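Getting ridged cloths to lie flat for folding

Latifa Berrada
Thu 7 September
My green and white ridged cloths never fold square, however much I fuss over them, bless them. I spread each one out on the white tiles first and smooth it from the middle, which does help a bit.

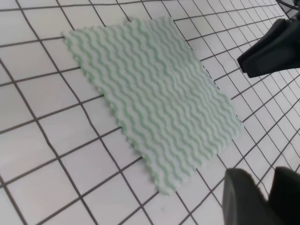

The edges still go wavy on me though, and the pile leans over in the drawer. Should I be ironing them?

Hanane Erraji
Oh please don't iron them, you'll lose all those lovely ridges! Give each one a gentle tug corner to corner, then fold in thirds along the ridges.

Plunus
I just roll mine.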